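Clavthorpe clothing exchange moves to larger room

The Clavthorpe clothing exchange will reopen in November in the larger of the two rooms at the Aguiar building, with new storage for hangers, scarves and children's wear.

Organiser Reynaldo Estrella said the exchange had outgrown its old space, where 823 garments changed hands last season. Up to 67 people came through on the busiest morning, and the queue for the rails often reached the stairs.

Cardboard cartons have been replaced by woven baskets in olive green, with handle openings worked into the rim. Small items will go in these, sorted by size.
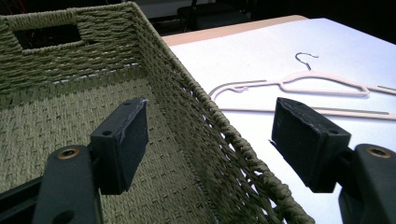 Hangers wanted

The exchange is also asking residents for spare clothes hangers. It has 377 at present and would like enough to put all coats, shirts and dresses on rails before the doors open.

Wooden hangers with a straight lower bar are preferred — trousers and skirts can go on the same hanger as a jacket. Wire hangers will not be accepted this time. Kuo-hua Hung, who looks after the rails, said too many had bent under winter coats.

"If it has a hook and a bar, we can use it," Hung said. "Please take the dry-cleaning tags off first."

Hangers can be left at the side entrance between 9 a.m. and noon. Clothing should be clean and folded, and shoes should be tied in pairs. Each household may bring one bag per visit.

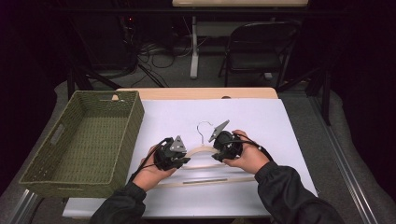 A wooden hanger on the table, with one of the woven baskets at left.

Entry remains free. Anyone who cannot carry donations up the ramp can ring the bell at the side entrance for help.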